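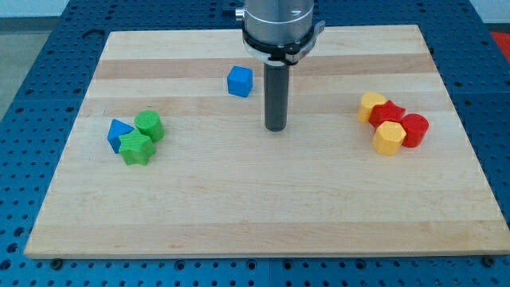
The arm over the maple board, with the painted blocks.

I've had the Skasau pushing kit on loan since May and I'm still not sure who it's for. The pitch is "tabletop learning in an afternoon." Mine took 4 evenings, and one of those went entirely to a calibration script that wanted a version of Python I'd already deleted.

What you get for the money is a rod, a clamp ring, a set of wooden blocks and a login. No arm. You bring your own arm, and the page selling the kit mentions this well below the buy button. I wrote to support and a Zakhar Marchuk answered quickly and politely, with a link to the same page.

The rod I have no complaints about. It's plain and stiff and it stays where the clamp puts it. The blocks are nice too, stars and hexagons and so on, though I'd like to know why nice painted blocks push the price up to $300.

My real gripe is the software. The brochure says you can type "move the blue cube to the green star" and off it goes. Over 114 tries I got 4 I'd call clean. Lucie Ross, who has the same kit at her shop, tells me hers does better after the paid update. Maybe so. I don't see why I should pay again to find out.

The loan runs another two weeks. I'll try the sorting demo next, if the login still works, and post the numbers whether they're good or bad.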